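Knitwear notebook, December, just after lunch

Sweater folding, continued. Moved the whole business to the bed, as my back had had enough of the low bench.

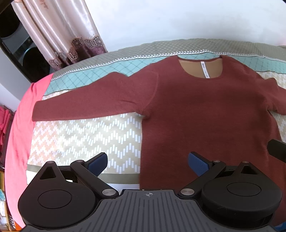 So, where was I. The folding order. I keep going back and forth between sleeves first and thirds first, and today I wanted to settle on one and write it down before I forget again. The heavier knits are the ones that give me trouble - a shirt will hold any crease you put in it, but a sweater just sort of sighs and opens back up.

The rust-red one is my favorite to practice on (I do love that color, it goes almost maroon when the light drops). Face-down, neckline away from me, sleeves straight out to the sides. I smooth from the shoulders down to the hem with flat hands and never pull on the cuffs. If you tug a cuff to straighten a sleeve you get a longer sleeve, and then the two don't match and you're fiddling with it all afternoon!

Order I'm going with for now:

Left sleeve and side in to the middle, sleeve turned down along the body.
Same on the right.
Hem up to meet the bottom of the armholes, then over once more.
Flip, pat, leave it alone.

The Fadora method wants the sleeves crossed over the back. Tried it last month and got a fat lump under the neck every time. Fine for thin cotton, I suppose, but I'm not doing it with anything fuzzy. The Trummer board is better and makes very even stacks, only it's cut for shirts and a wide sweater hangs off both sides. I might make one out of cardboard, 40 cm across, and see how that does. Somebody remind me to save the next big box.

One thing about the bedspread. The bands are handy as a guide - I line the shoulders up along the teal one and can see right away if the body is drifting off to one side. On the plain cover I used in the fall I was forever folding things crooked and not noticing until the flip. The zigzag trim looks nice but it's a bit too far up to be of any use to me.

Care labels: read them before anything goes in the drawer, please. I had a cardigan from Plesport down as hand wash in my list and the label said dry clean only. List fixed. Tag no. 794, if anyone wants to check my handwriting.

Stacks of 3 at most for the thick ones. Any taller and the bottom one comes out with a hard line across the chest, and then it's out with the steamer.

Still to do: the pink things, the Zisollow scarves, and a new sachet for the top drawer.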